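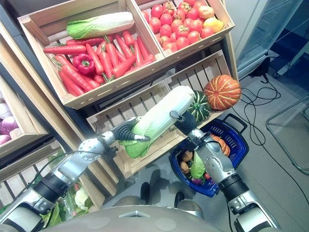 Emilian Olteanu asked after the last report whether we could hold off on the second round of equipment until we knew more about how the hands wear. Fair question, and most of this report is our attempt to answer it. The short version is that we'd like to hold off on some of it and go ahead with the rest, and we now have a much better idea which is which.

Varnel project, progress report to the Cledden fund
Covers the period up to the end of March

Where we are

The grocery setup at Drellmont is up and running, and it's a pleasure to finally write that sentence! When we sent you the budget, the produce display was a sketch and a list of prices. Now we have slatted crates on shelving, stocked with carrots, tomatoes, onions, squash and whatever else the market has that morning, and the robot works in front of them with a shopping basket at its side.

We logged 323 pick attempts in this period. Please read that as attempts. The success figures are being checked by hand and will come with the next report, and I'd prefer to give you one number we trust than three we have to take back. We have already learned plenty for planning purposes, mostly from watching which items make us stop and adjust something.

Big produce is what makes us stop. Carrots and onions are small, and there are always more of them if one gets bruised. A napa cabbage is long, heavy at one end and leafy at the other, and it's the item we'd choose if we could only test one. Everything we say below about hands and spares comes back to it in some way.
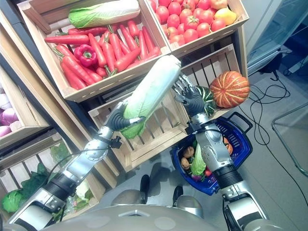
Left hand on a napa cabbage, with the basket below the right arm.

Spending so far

Crates and shelving came in under the estimate. We had put in $462 and paid $200, mainly thanks to a grocer in Drellmont who was refitting and let us have the crates at a good price. With your agreement we'd like to move the difference to the produce line, which was too small from the start. I wrote that line myself and I was thinking of onions. Leafy vegetables that get handled all day don't make it to a second day, and we go through more of them than I planned for.

The arms and hands are paid for and there is nothing outstanding with Urquijo, our supplier. They were late with the paperwork and on time with the hardware, and if it had to be one of those I'm glad it was the hardware.

Floor cabling is still untidy. Power and data lines run along the floor beside the display, and every time we move the base, someone has to walk the cables over first. We budgeted nothing for this. Covered channels are cheap and we'll pay for them out of general supplies, so no change to the grant is needed, but I mention it so that it doesn't surprise anyone on a visit. (Do come! Mornings are best, the produce is fresher.)

What we got wrong in the plan

The original plan treated the two hands as one purchase with one replacement date. In daily use they do quite different amounts of work. The left has been doing most of the heavy lifting and the right spends a lot of time waiting its turn. We should have budgeted by hours in use, per hand, and from the next quarter we will. A simple log sheet is already taped up beside the controller and people are really filling it in.

We also assumed that every repair would mean sending a hand back to Urquijo. Their quote for that includes shipping both ways and a bench fee before anyone has picked up a screwdriver. Two of our technicians went through the service manual and believe that fingertip pads and joint covers can be changed here, so a drawer of parts may do us more good than a third hand in a box.

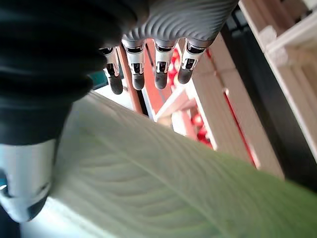 Would a drawer of spare parts not just sit there, though, the way the last one did? That came up on our budget call and it deserves a straight answer. The last drawer was filled before we had used the equipment, from the supplier's recommended list. This one would be filled from our own log, in small orders, and nothing gets reordered until it has been used once. We'd start with fingertip pads, the part that meets the produce on every pick, and add to the order as the log tells us to.

There is a second reason to like this approach, and it has to do with timing. Small parts ship quickly. A complete hand has a long lead time, and any order we place now would arrive when we expect to be deciding whether this model is the right one at all. I'd hate to own a brand new spare for a hand we were about to replace.

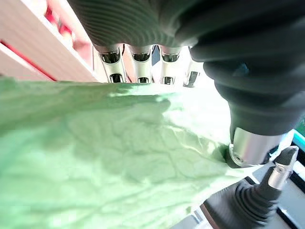 Covers are the next item, and the one where I'm asking for new money. We had them down as a one-time purchase, included with the hands, and that was optimistic for a place where things drip and shed leaves. Urquijo sells replacements singly or in packs of 4, and we'd like to buy one pack and see how long it lasts. Fit matters more than I expected. The black ribbed covering has to come down around the base of the thumb and still leave the metal finger segments clear, so a general-purpose sleeve cut to length won't do, and we've dropped the cheaper option from the budget.

Requests for the next period

Move the saving on crates and shelving to produce.
Approve one pack of covers, ordered through Urquijo.
Approve a small parts line, starting with fingertip pads, spent only against the log.
Hold the complete spare hand until the next review.

The team is in great spirits, by the way. There is a lively argument going on over whether to bring in leeks next or celery, and I've promised to put both on the shopping list. A revised budget sheet is attached, with the changed lines marked in the last column. If you could let us know about the covers first, we can get that order in ahead of the rest.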